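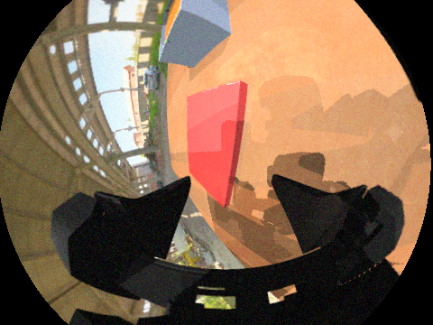
What Does a Student Council Do?

Have you ever looked around your school and thought, "I wish somebody would fix that"? Maybe the line for the water fountain goes on forever, or the library closes right when you finally get a chance to go. Maybe there's a kind of club you'd love to join and your school doesn't have it (yet!). A student council is a group of kids whose job is to listen to ideas like yours and take them to the grown-ups who run the school. And kids pick them, by voting!

So who is on it?

Most student councils have a few kids from each grade. They are called representatives, which is a long word for someone who speaks for other people. If you are the representative for third grade, you speak for all the third graders, including the ones you don't know very well and the ones who don't agree with you. That last part can be tricky, and we'll get back to it.

Many councils also have officers. The president runs the meetings. The vice president takes over if the president is home with a cold. The secretary writes down what everyone decides, and those notes are called minutes, even if the meeting lasts an hour! There's usually a teacher in the room too, called an adviser. The adviser helps out but doesn't get a vote.

How do you get on the council?

You run for it! That doesn't mean running with your feet. It means telling everybody you'd like the job and asking them to vote for you. A kid who is running is called a candidate.

Candidates often make posters and give a short speech. You do not have to be the loudest kid in school, or the funniest, or the one with the fanciest poster. Plenty of great representatives are quiet people who are really, really good at listening. In her speech at Haworth School, a fourth grader named Amber Kettle didn't make any big promises at all. She read out three questions and asked her classmates to write the answers on slips of paper. Then she collected the slips and read every single one before lunch. Guess who won?

A word about promises, while we're here. "I will get us a swimming pool!" sounds amazing in a speech. But a student council can't buy a swimming pool. "I will ask if we can have more time to eat lunch" is smaller, and it's something a representative can really do.

What happens on voting day?

Each student gets a ballot, which is a piece of paper with the candidates' names on it. You mark the name you want, fold the paper, and drop it in the box. You don't put your own name on it. That's called a secret ballot, and it is one of the best ideas people ever had! It means you can vote for whoever you think will do the best job, and your best friend can't be mad at you for it. If someone asks who you voted for, you can tell them or you can smile and say, "It's a secret."

Then the votes get counted, usually twice, by two different people. If both counts match, hooray. If they don't, everybody takes a deep breath and counts again.

Let's try one with real numbers. At Haworth, 162 students voted for president last time. There were three candidates, and the one in third place got 38 votes. The one in second place got 62. How many did the winner get? Take 38 and 62 away from 162 and see what's left. (It was very close!)

Did you get 62? So did we! It was a tie! Haworth held a second vote the next morning with only the top two names on the ballot. That is called a runoff, and lots of real elections for grown-ups use them too.

What does the council talk about?

All kinds of things. Here are some that came up at Haworth in January:

Could the kickball field and the soccer field be swapped, so the little kids aren't in the mud?
Could there be a quiet place to go at recess?
What should the new fish in the front office be called?
Could the school raise money for the animal shelter on Vikov Street?

The fish is now called Sindero. The name won by 2 votes over Bubbles, and some first graders still call it Bubbles anyway, and the fish doesn't seem to mind.

The animal shelter question turned into a coin drive. Every class had a jar, and people brought in pennies and dimes and whatever was under the couch cushions. When it was all added up, the school had raised $1294! The council took a vote on who should carry the check over, and they chose the kindergartners, who had filled their jar first.

The quiet place took longer. The council asked the principal, and the principal said, "Where would it go, and who would watch it?" Good questions! So the representatives went back to their classes, asked around, and came up with a corner of the library with the librarian keeping an eye on things. They had to ask twice more before they heard yes.

What if the answer is no?

Sometimes it is. Grown-ups have to think about safety, money, and rules that come from outside the school. The Haworth council asked for a class trip to Keltatitz Caverns, and the answer was no, as the bus ride was too long for one school day. It's okay to feel disappointed. It's also okay to ask, "Can you tell us why?" Once you know why, you might think of a new idea that would work.

What if you don't agree with the people you speak for?

Here's the tricky part we promised to get back to! Suppose you love the idea of a talent show, but most of your class would rather have a movie afternoon. What should you do? Grown-ups argue about this one too. Many representatives tell the meeting both things: "Most of my class wants a movie. I like the talent show, and here's why." That way everybody gets heard, you included.

I'm not on the council. Can I still help?

Yes! Yes, yes, yes. Find out who your representative is and go talk to them. If talking feels scary, write a note. Many schools have an idea box by the office, and somebody reads what's inside.

And if your school doesn't have a student council, you could ask a teacher what it would take to start one. Bring a friend or two along when you ask.

Words to know

Adviser: a grown-up who helps the council.
Ballot: the paper you vote on.
Candidate: a person who wants to be elected.
Minutes: the written notes from a meeting.
Representative: someone who speaks for a group.
Runoff: a second vote between the candidates who got the most votes.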